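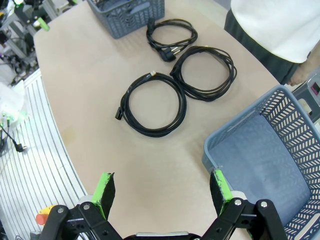 Coiled cables on a beige tabletop

About Clundar Mutual

Clundar Mutual is a member-owned insurer based in Custatgate. We write homeowners, renters and small business property coverage, along with a limited line of disability income policies for the self-employed. The company has no outside shareholders. Any surplus left after claims and reserves is either held for future claims or returned to policyholders as a dividend.

Our History

The company was formed by merchants in Custatgate who could not obtain fire coverage at a price they could afford. For its first years it insured storefronts only. Home policies were added later, and the merger with Rahman Benefit Society brought in the disability business and our second office, in Kotosstead. Several of the Society's original contracts remain in force and are serviced under their original terms.

How We Work

Applications are reviewed by underwriters in our own offices. Business property with more than 5 separate locations is referred to a senior underwriter, and an inspection may be required before coverage begins. Members who report a loss are assigned one adjuster, who remains responsible for the claim until it is closed. A decision we make on a claim may be appealed in writing, and the appeal is heard by staff who took no part in the first review.

Our People and Agents

Clundar employs 225 people across its 2 offices. Policies are sold through roughly 500 independent agents, who also represent other carriers and are paid by commission. A member may change agents at any time without affecting coverage.

Governance

Every policyholder in good standing has one vote at the annual meeting, held each August in Custatgate. Directors are elected by the members. Notice of the meeting and a proxy form are mailed with the summer statement.

Both offices are closed on Sunday. Losses may be reported by telephone at any hour.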